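Stullico: a word list of household and childhood vocabulary

Last updated: July 2025

Stullico is a list of everyday words that families use at home, gathered from people who grew up speaking one dialect with their grandparents and another language at school. It holds 1309 entries so far, and I love how odd some of them are! There are words for the crust at the bottom of the pot, for a door that won't stay shut, for the last child to fall asleep.

The project grew out of Dinov, a much smaller list of kitchen words (299 entries, all of them still in here). Giorgia Russo put the first version together in February from notebooks and phone calls, and I joined to clean up the spelling and write the loader.

What you get

There are 2 files. words.csv has one row per entry, with the word, a plain English meaning, the region, the age group of the speaker and a free notes column. sources.csv says which conversation each entry came from, by code only. Both are UTF-8 with commas as separators, and notes that contain commas are quoted. 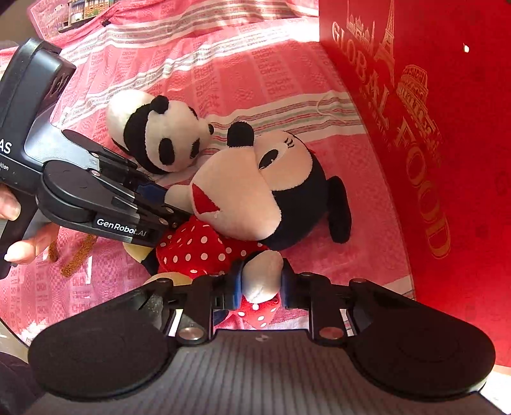

The bedtime section is my favorite part of the whole list, and it has grown faster than any other. We have 297 entries for it now, covering blankets, lullabies, bad dreams, excuses for getting up again, and all the pet names children give to the things they sleep with. Soft toys get their own tag, "plush", and the tag works by the kind of toy: a panda goes under animal, a Minnie Mouse goes under character (even though she's a mouse, and yes, we argued over that one for a whole evening). If a family uses one word for all of them, leave the subtype blank.

Spelling

Most of these words have never had a fixed spelling. We write what the speaker would write and put other versions in the notes, separated by semicolons. Stress marks are kept only when the speaker asked for them. Please don't "correct" an entry to match a dictionary, the differences are the fun of it!

Known gaps

Words from men over seventy are thin. The Caruso batch has no region filled in, and the Altari batch uses an older set of age groups that I still have to convert. Swear words are in, marked "strong", so filter on that column before you use the list with kids.

Adding words

Send a row in the same column order, or just an email with the word and a sentence someone in your family would say with it. The sentence helps a lot. Giorgia reads every one and usually writes back with three more questions.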